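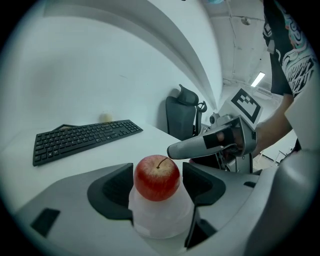

Mimton hand grippers at a desk, with an apple held in one of the tools.

Mimton – teach by hand, with both hands

If you've ever tried to teach a robot arm a two-handed job with a joystick, you'll know why we got so excited about building this. With Mimton you pick up a pair of grippers, do the job yourself at your own table, and the recording becomes the lesson. No arm in the room, no safety fence, and you get to feel the fruit (or the cup, or the cable) as you close the fingers on it!

Ryota Koyama drew the first fingers in March and we've been reshaping them ever since. The current set is curved, with a dark inner pad, and it copes nicely with round things that like to roll.
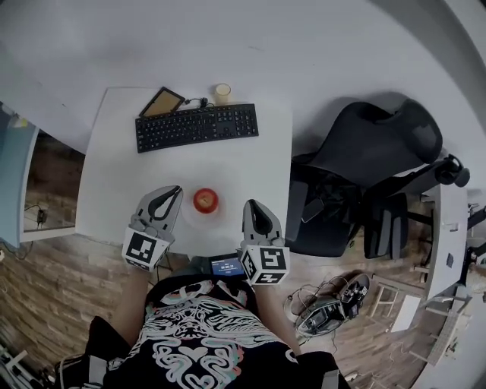 The pair from above. Each gripper carries its own marker cube.

The marker patterns let the software work out where each hand is – keep them facing a camera as much as you can, and don't put tape over them. Short, unhurried takes are best. For a simple pick and place we like to have 200 of them before training, and new users usually find their rhythm after nearly 70.

What you get
2 hand grippers, left and right
2 marker cubes, already mounted
Spare finger pads
Ilden recording software, one seat
Printed calibration sheet

Good to know
Storage for 2000 takes on the standard drive
Finger shapes match the Arai robot gripper, so takes carry over with no remapping
Oleo wrist adapter sold separately
Cameras and computer not included

Finger pads wear with use and can be swapped with the small hex key in the lid of the case.

Page updated 2018-12-01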